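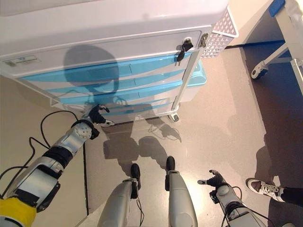 Bořivoj Procházka asked that it be put at the head of these minutes that he still thinks the Sunday meeting in Hetitz was stopped too soon, and that the people who came to it were not asked before it closed. He would like the matter looked at again before winter. This was agreed, see item 3.

Drement Mission Partners
Minutes of the meeting held on Aug 30, 2019 in the upper room, Drement

Present: 8 members. Apologies from the two families on home leave.

1. Opening
We read the first part of Psalm 107 and prayed for the households in the Teltora valley, where a good number of the younger people have left for work in the city. Prayer was also asked for the older members who now see their grandchildren only in the summer.

2. Minutes of the June meeting
Read and accepted with one change. The chapel at Hetitz was opened in 1849, and the date in the June minutes was wrong. The date on the notice board is right and can stay.

3. Hetitz
The Sunday meeting ended after Easter, when the usual number had dropped to four or five. Since then two people have been coming to Drement by lift and the others have not been seen at all.
The view of most present was that a weekly meeting is too much for the one couple living there. They also teach the children's class and have had no free Sunday for two years. It was suggested that we start again with one afternoon a month, with tea, a short talk and singing in both languages. Some felt that a talk would put off neighbours who have never been inside the chapel. Others said that people there know quite well what the chapel is and would think it odd if there was none. We did not settle this.
Agreed: visit each of the former members at home in the next few weeks and ask what they would come to. Bořivoj Procházka to go with the couple. Back to this item next time.

4. Loneliness among the elderly
The paper sent out beforehand was discussed. It says that many widowed people in the valley go several days without speaking to anyone, and that they seldom tell the doctor or their family. Several of us have found the same on visits. One member said she had been asked to stay and watch the news, and nothing else was wanted.
There was some talk of a telephone rota. It was felt that this should start small, with people who already know each other - calls from strangers are not liked. Names to be given in by the end of the month.

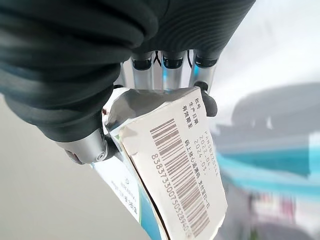

5. Money
The summer collection came to 459. Of this, part is already promised for the minibus from Zeman for the autumn outing, and the rest goes to the travel fund. The price from Zeman is the same as last year. No other bills are waiting.

6. Song sheets
The old sheets are worn and the second language has mistakes in it. 10 songs to be typed out again in large print. Corrections to be left in the box by the door.

7. Any other business
The key to the side door at Hetitz has not been handed back. Please look at home.
The newsletter will be late.

Closed with prayer.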